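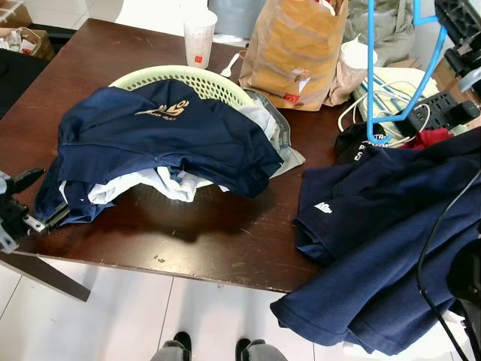 Figura 1. Puesto de prendas con la cesta verde a la izquierda y la pila de camisetas azul marino a la derecha.

Preguntas frecuentes sobre Lellus

¿Qué es Lellus?
Lellus es un método de aprendizaje por imitación para la manipulación de prendas con dos brazos. La política recibe imágenes de la cámara de cabeza y el estado de las articulaciones, y predice bloques cortos de acciones. No utiliza un modelo geométrico de la tela ni requiere marcadores sobre la ropa.

¿Qué tarea se evalúa?
La extracción de una sola prenda de un montón y su traslado a una zona de depósito. El doblado no forma parte de esta versión.

¿Cuántas demostraciones contiene el conjunto de entrenamiento?
1.780 episodios teleoperados, grabados en dos emplazamientos: Flelberg y Gastdale. Los episodios de evaluación son 155 y se grabaron aparte, con prendas que no figuran en el entrenamiento.

¿Se despeja la mesa antes de grabar?
No. El protocolo solo fija la altura de la mesa y la posición de la base. Los objetos ajenos a la tarea se dejan donde estén; en la figura 1 hay una bolsa de papel y un vaso de McDonald's detrás de la ropa, además de una regleta y una percha azul. En las pruebas con mesa despejada, la política entrenada sin distractores perdía precisión de agarre en cuanto aparecía un objeto nuevo junto a la pila.

¿Por qué predominan las prendas oscuras?
Las camisetas del mismo color apiladas son el caso más difícil para la segmentación: el borde entre dos prendas azul marino apenas produce contraste. Lellus no segmenta instancias de forma explícita. Estima un mapa de puntos de agarre y lo actualiza después de cada contacto.

¿Qué se considera un éxito?
Que la prenda llegue a la zona de depósito sin arrastrar otra y sin caer al suelo. Si salen dos prendas unidas, el intento se anota como fallo, aunque se separen después. Se admiten hasta 7 intentos de agarre por episodio.

¿Cómo trata el método la ropa que cuelga del borde?
Como cualquier otra región visible. La tela que cuelga por delante de la mesa suele ofrecer un pliegue accesible, pero el tirón desde ese punto desplaza con frecuencia el resto de la pila. El coste de arrastre penaliza esos agarres durante el entrenamiento.

¿Funciona con otras pinzas?
Se ha probado únicamente con pinzas paralelas. El cambio de dedos obliga a repetir la calibración mano-cámara y, si varía la apertura máxima, a reajustar la capa de salida.

¿Qué relación tiene con Aranda?
Aranda es el programa de teleoperación y registro. Sincroniza las cámaras con los brazos y exporta los episodios en el formato que lee Lellus. Se distribuye por separado.

¿Cuáles son las limitaciones conocidas?
Las cremalleras y los cordones provocan enganches que la política no detecta a tiempo. Los reflejos en mesas barnizadas generan puntos de agarre falsos cerca del borde de la ropa. Tampoco hay resultados con tejido mojado.

¿Se publicarán los pesos?
Sí, junto con los registros de evaluación de Gastdale. La publicación está prevista para mayo.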